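Dry Herb Vaporizer FAQ

How often should I clean the Grokex?
Brush out the chamber after every session. Do a full clean with isopropyl alcohol every 18 sessions, or sooner if the draw feels tight.

Can I soak the mouthpiece?
Yes, for up to 60 minutes. Take the silicone ring off first — alcohol makes it swell. Rinse with warm water and let both parts dry overnight.

What temperature should I start at?
Most people start at 181 °C and go up from there. Higher settings give thicker vapor and a harsher taste.

Does it fit Aigner water adapters?
The 14 mm one fits. The 18 mm one needs a reducer, sold separately. 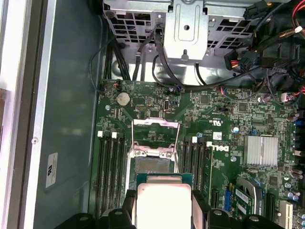

By the Hirnudley shop desk | Updated 24 August 2025

How long is the warranty?
Six months on the battery, two years on the heater. Screens and rings are not covered.

Where do I send a return?
Use the label in your order email. Returns go to our Wesumthorpe address. Empty the chamber before you pack it — we can't accept units with material inside.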